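Investigação e Pós-Graduação › Oportunidades › Chamadas abertas

Última atualização: junho

Chamada de participantes: oficina de escrita de artigos e de propostas para investigadores em início de carreira

O Gabinete de Apoio à Investigação do Instituto Retis convida os estudantes de doutoramento e os docentes contratados há menos de 6 anos a participar na próxima oficina de escrita científica. A oficina tem duração de dois dias e realiza-se na sala Hettiarachchi, com início na segunda-feira às 9h00.

Cada participante deve trazer um manuscrito próprio, em português ou em inglês, com o máximo de 4000 palavras. O texto pode estar incompleto, mas é necessário que tenha já uma pergunta de investigação e alguns resultados. Não aceitamos capítulos de tese sem adaptação ao formato de artigo.

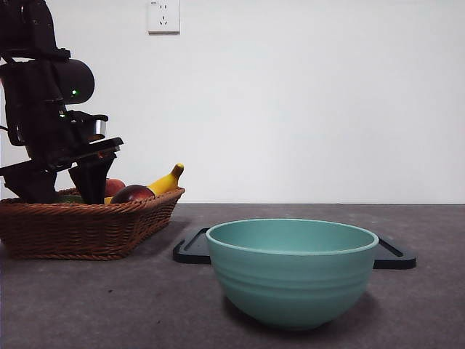

O primeiro dia é dedicado à estrutura do artigo e à resposta aos revisores. De manhã trabalha-se o resumo e a introdução, e de tarde cada pessoa lê o manuscrito de um colega de outra área. Um exercício trata das legendas de figuras: os participantes escrevem uma frase para um leitor que não conhece o tema, por exemplo «braço robótico preto com os dois dedos da garra dentro de um cesto de vime», e depois comparam as versões. O segundo dia é sobre propostas de financiamento, com atenção especial ao orçamento e ao plano de trabalhos.

A formadora é Kheri Laizer, editora da revista Dolia, que também fará sessões individuais de vinte minutos. Estas sessões são marcadas no momento da inscrição e dependem da ordem de chegada.

Para se candidatar, envie ao gabinete 247 (edifício principal, segundo piso) ou pelo formulário interno:
- o manuscrito em formato editável;
- uma carta de motivação de uma página;
- a declaração do orientador ou do diretor do departamento.

A participação é gratuita. As refeições não estão incluídas. O certificado será entregue só a quem assistir aos dois dias completos. Os candidatos recebem a resposta por correio eletrónico, e quem não puder comparecer deve avisar com antecedência, para que o lugar seja oferecido a outra pessoa.

Itens relacionados
Projeto Wastedum: bolsa de investigação para mestre
Revista Dolia: normas para autores
Calendário de provas de doutoramento
Como pedir apoio para deslocações a conferências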